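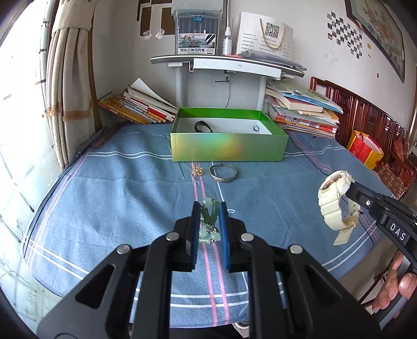 Shuzhen Wan preguntó por qué seguimos grabando las demostraciones a dos manos si la tarea de ordenar joyas, en teoría, se resuelve con una sola pinza. Le parece que duplicamos el trabajo de calibración para nada y propone repetir la serie con la derecha quieta. Le contesté por escrito y copio aquí lo principal, que luego se pierde en el correo.

14 de noviembre de 2024

Con una sola pinza el reloj entra mal en la caja. La correa cuelga, se engancha en el borde y la política aprendida se queda corrigiendo en el aire. Con dos, una mano presenta el objeto y la otra va a por el siguiente. Lo que queremos medir en Kotian es justo ese solapamiento: si el modelo aprende a empezar un agarre antes de que la otra mano haya soltado.

Estado de la serie: 200 demostraciones grabadas, 28 descartadas. Casi todas las descartadas son por pérdida de seguimiento de la pinza derecha cuando el operador gira mucho la muñeca. Seis las quité yo a mano porque los dos relojes internos venían desfasados y no quise interpolar. Están en la carpeta de Likau, subcarpeta "desfase", por si Radek Slanina quiere probar su alineación.

Pulseras de cuentas: siguen siendo lo peor. El montón cambia de forma al cerrar los dedos y el punto de agarre que marca el operador no coincide con el que predice la red. Probé a etiquetar el centro del bulto en lugar de la cuenta más alta. Mejora algo en validación, pero todavía no lo he pasado al brazo y no quiero sacar conclusiones. El brazalete rígido, sin problemas si se coge por el canto. Plano sobre la tela falla más, sobre todo si queda pegado a otra pieza.

Sobre la tela: de momento no la estiramos entre tomas. En la serie de febrero, con mantel liso, el modelo se venía abajo en cuanto aparecía una arruga. Prefiero tener las arrugas en los datos.

A Shuzhen le he dicho que sí a una serie corta de control con la derecha quieta, mismos objetos y mismo orden. Si el tiempo por objeto sale igual, le doy la razón y simplificamos.

Pendiente:
recalibrar la apertura de la pinza izquierda
anotar el orden de recogida en cada toma, que en las primeras no se hizo
preguntar en Janine si el formato nuevo admite dos flujos con marcas de tiempo separadas
pasar a Radek las seis tomas con desfase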